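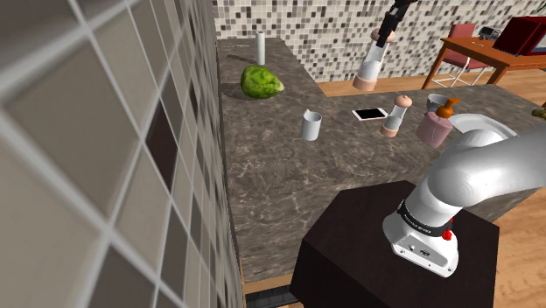
Marble countertop against square tile in beige, gray and brown.

Opinion > Food & Home > Columns

I eat the same dinner most nights and I think you should too

14 shares | 15 comments

My dinner is lentils. Brown lentils, an onion, a carrot if there's a carrot, garlic, a spoonful of tomato paste, and something sour at the end. I have it with bread four nights out of seven, sometimes five, and I have done this for 3 years now, ever since I moved to Menditz and found myself in an apartment over a dry cleaner with a long commute and very little patience left by six in the evening.

When I mention this to people they get a look. It's a kind look! They think I'm sad, or broke, or on a diet. One coworker brought me a cookbook. It was a lovely thing to do and I've read it cover to cover in bed, and then I've gone on eating lentils.

So let me make my case, because I really do believe that the idea of a different dinner every night is a pretty strange thing to ask of ourselves, and I think a lot of people are worn out by it and blame themselves for being bad at cooking.

Where did it come from, this rule? My grandmother didn't follow it. She had a soup day and a beans day and a day for whatever the soup and the beans had left behind, and she would have laughed at anybody who asked for a menu. Her breakfast never changed in her whole adult life as far as I know. Most of us still do that with breakfast, by the way. You can eat the same bowl of oatmeal 500 mornings in a row and people will call you organized. Do it at night and they bring you a cookbook.

I blame the apps a little. I was on Catix for most of a winter, which if you haven't had the pleasure is a meal planner that sends you a fresh set of recipes every week and a shopping list to go with them. I wanted to love it. I'm exactly the kind of person who loves a list. But every one of those recipes wanted something I'd never buy again, half a bunch of this, two spoonfuls of that, and by February the door of my refrigerator was a museum of small jars. I had a tamarind paste and a different tamarind paste. I had capers in salt. The food was good, I'll give them that, but I was spending my whole evening reading off my phone with wet hands, and I never made anything enough times to get better at it.

And that's my real argument, more than the money or the time. You get better at a thing by making it again. The first month my lentils were fine. Then I learned to let the onion go much further than I thought was safe, and they got good. Then I figured out that the tomato paste wants to sit on the hot pan by itself for a minute before anything wet goes in, and that half the salt should wait until the end, and that lentils from the bottom of the bin at the store take longer than lentils from a new bag. I couldn't have told you any of that from a recipe made once. I can hear when the pot needs water now. I'm in the next room with my shoes off and I can hear it! 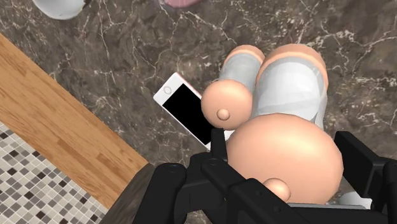

A brown marble surface with pale veins, and a wooden board.

People always bring up boredom at this point, and fair enough. I do get bored. I get bored the way I get bored of my own street, meaning that I stop noticing it for a while and then one evening the light is different and I notice it again. The bread changes. There's a bakery called Ghoneim on the corner by the bus stop that does a flat seeded loaf, and they sell out of it early, so some nights I get the seeded one and some nights I get the plain one, and I swear the plain-bread nights are a separate dish. In summer I put cold yogurt on top. Once I was out of lemons and used the liquid from a jar of pickled peppers and I was so pleased with myself I called my sister.

Those tiny changes only show up if the rest stays put. If every plate is new, you can't tell what the vinegar did.

Now, I know I'm lucky here. I live alone and I don't have to sell this to a 6-year-old. My friends with kids tell me that they'd be glad to serve one dinner forever and it's the kids who'd riot, or else it's the reverse, the kids would eat buttered noodles until college and it's the parents losing their minds. I can't fix that. I'd only say that a few of them have tried a smaller version, with 2 dinners that just swap back and forth on weeknights, and the weekend left open for whatever anyone feels like. Nobody starved. One family fights about it constantly, but I've known them a long time and they fought about dinner before.

The health question comes up too, and I'm not a doctor, so I'll just say that I eat plenty of other stuff at lunch and on the weekends and that you should ask somebody qualified if you're worried. I'd also say that the nights I used to "eat a variety" very often ended in crackers over the sink.

And the shopping! I go into the Drineo near my office and I'm out in more than 3 minutes only if there's a line. I know the aisle. I know which bag of onions is a bad bag of onions from a distance. I used to wander around that store with a basket on my arm, hungry and annoyed, trying to think up a whole dinner from scratch under those lights, and come out with shredded cheese. I don't miss it even slightly.

What I do with the leftover evening isn't impressive, I should admit. I haven't learned Portuguese. Mostly I sit by the window and do the crossword badly, or I talk on the phone. Friday nights used to be takeout and they're still takeout, and it tastes better than it used to, I think because I've actually looked forward to it.

I'm not asking anyone to eat lentils. I'd be happy if you didn't, they're already out of them half the time. Pick the thing you'd make anyway on a bad day, the one you don't need to look up, and make it again tomorrow and see how you feel in a month or so. If you hate it, the cookbook is still on my shelf and you're welcome to borrow it.

Get our Food & Home columns by email. Enter your address to subscribe. You can unsubscribe at any time.

We use cookies to improve your experience on this site. Accept | Manage settings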